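Washing for a whole street: a talk with Eglė Šimkus

When I come to the laundry room in Urnoslow, it is a little after seven in the morning and Eglė Šimkus is already folding. She does not stop for me. She gives me the other two corners of a sheet and we begin the interview like that, walking towards each other and back again.

The room is on the ground floor of an old bakery in Vorkside, the part of the town below the railway. It is called Rundness, after the baker's family name, which is still painted over the door. People from the street bring their washing, pay what is written on the wall and take it home clean. Those who cannot carry a bag any more have it collected.

"I did not plan a laundry," she says. "I planned to rent the room for sewing. I repaired trousers, I made curtains. But people came with curtains that were so dirty I could not sew them. So I washed them first at home, in my own bath, and my husband said, Eglė, either the curtains or me."

She bought two used machines from a hotel that was closing. They are still here, and she talks about them as other people talk about old dogs. One needs a push with the hip before the door will lock. The other does not like towels.

I ask what she had to learn. She was a bookkeeper before, and she says that the money was the easy part.

"Water was the hard part. We have very hard water here and I come from a place where it is soft. In the first winter everything became grey and stiff. I thought it was the machines, and I paid a man to look at them. He charged me 300 pounds and told me to use more powder. I used more powder and it was worse!"

The person who helped her was Pak-hei Pan, who worked for many years in a hospital laundry and lived then on Montes Road, two streets away. He came in on a Saturday with one duvet cover and stayed until the evening. He now works with her three mornings a week.

"She was putting too much in the drum," he tells me. "Everybody does it. The clothes must fall down, you understand? If they cannot fall, they only sit together in the soap." He shows me with his hand how much space should be left at the top. Then he takes out half of what I would have put in.

About detergent they do not agree. Mr Pan likes to buy powder in big sacks, as in the hospital. Mrs Šimkus prefers liquid for anything dark, and she keeps a note of every wash in a school exercise book, with the colour of the load, the temperature and how much she poured. Last year she wrote down 1362 washes. She shows me a page from March where one line only says "too much, again".

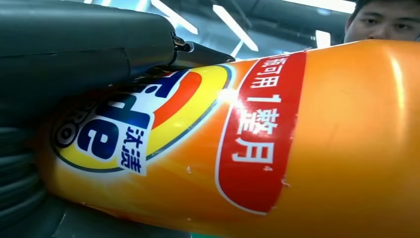

What people bring

Mostly it is bedding. Families with small children bring it every week, and the older customers bring it when somebody is coming to stay. There are work clothes too, from the garage and from the fish shop, and these are washed on their own at the end of the day.

"You know a lot about people from their sheets," says Mrs Šimkus, "and you must keep your mouth closed. I know who has a new baby before the grandmother knows." She laughs, but then she becomes serious. A man from the upper end of the street brought his wife's dresses after she died. He wanted them washed and ironed, all of them, 31 dresses. She did not ask why, and she did not write this one in the book.

I ask if she took money for it. She looks at me as if the question was not polite, and goes to see to the dryer.

Mr Pan answers other questions while we wait. He tells me that blood needs cold water, that wool should be dried flat, and that a shirt collar should be rubbed with plain soap the evening before. Fabric softener he does not allow near towels. He has been asked to teach this at the school and has said no two times - he thinks children should learn it from their parents, and that the parents should come to him.

The rent will go up in the spring. Mrs Šimkus has made the calculation and she believes they can pay it if they stay open one evening more. She would like a third machine, a bigger one for duvets, but the floor at the back is not strong enough and the owner has not answered her letter.

"I am sixty-three," she says. "I can wait for a letter."

A woman comes in with a blue bag and a child's coat over her arm. The zip is broken. Mrs Šimkus puts on her glasses and takes the coat to the window.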